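Ticket 218 – Cable routing and bench clearance rules, Larkudby cell
Status: Resolved, keeping open for comments
Category: Good practice / work area

Opened this after the arm stopped twice on the plate job with a joint torque warning. No damage, nothing dropped. I'd love to get our bench rules tightened up while it's fresh, so here goes!

First check was the gripper. Finger pads fine, screws torqued to the Cruickshank sheet, no play at the wrist. Second check was cabling, and that's where it gets interesting. There's a loop standing up near the wrist, a thin cable hanging straight down over the cloth, and a flat strap running out toward the rack.

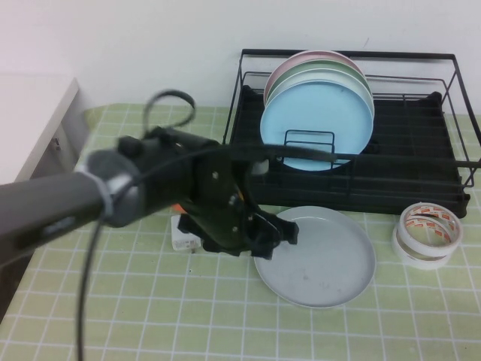 2 min read

Our current rule says "cables secured." Secured how? I went through the Tultura bench guide and it has nothing on slack at all, so I wrote something we can test:

Slack is checked at full wrist rotation, both directions, before the first run. Any loop that can reach a rack wire gets re-tied. Hanging cable is clipped back to the forearm. Wrist speed stays at 60 percent until the check is signed.

I re-tied everything and ran 8 cycles on the Terex program. No warnings – really pleased with that.

On to the bench itself. Before anyone walks into the cell, the arm goes to its parked pose, well clear of the table, and the stop is pressed. I'd like that to be the only state in which we reset objects or take the reference shot.

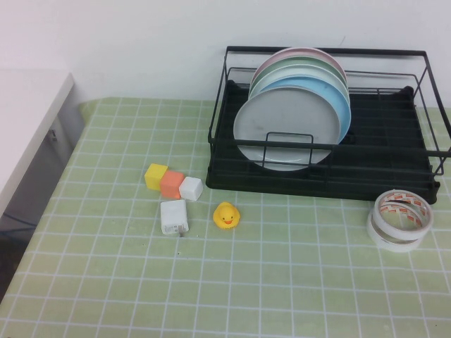
Small stuff needs a rule too. The cubes, the duck, the adapter and the tape can all stay on the cloth, but they have to be on the layout sheet, with a square for each one. The grid makes this so easy! If it isn't on the sheet, it comes off before the program starts.

Plates go upright at the left end of the rack, and the count gets written down at reset.

Still open: does the slack check repeat after a gripper change? I say yes. Checking takes around two minutes. Add comments below and I'll put the final wording into the January revision.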